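Three Loops Before Breakfast

I met the woman behind the Hendside walking group in April, at the café by the library, and she'd already done her miles. Of course she had! She's 724 mornings into a streak (she keeps a tally on the fridge) and she talks the way she walks, fast and with no stops.

"I hated exercise," she told me, stirring her tea. "I paid for a gym for years and mostly used the vending machine. Then my doctor said just go outside, so I went outside."

At first it was 200 steps to the mailbox and back. Now it's 3 loops of the park, and there are people waiting for her at the gate. I asked if bad weather ever keeps her in.

"Rain's my favorite — you get the whole path to yourself, and it smells so good. I bought decent shoes and quit complaining." 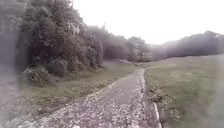
On company and quiet

I figured she'd be a podcast person, but no. She leaves her phone in the car.

"My daughter set me up with one of those step apps, Stameo, and it kept buzzing at me to stand up. I was standing up! I was halfway up a hill!"

The group talks for the first loop, mostly soup recipes and knees, and then goes quiet without anyone deciding to. She likes the second part best. I tagged along the next morning and was puffing by the duck pond, so quiet suited me fine.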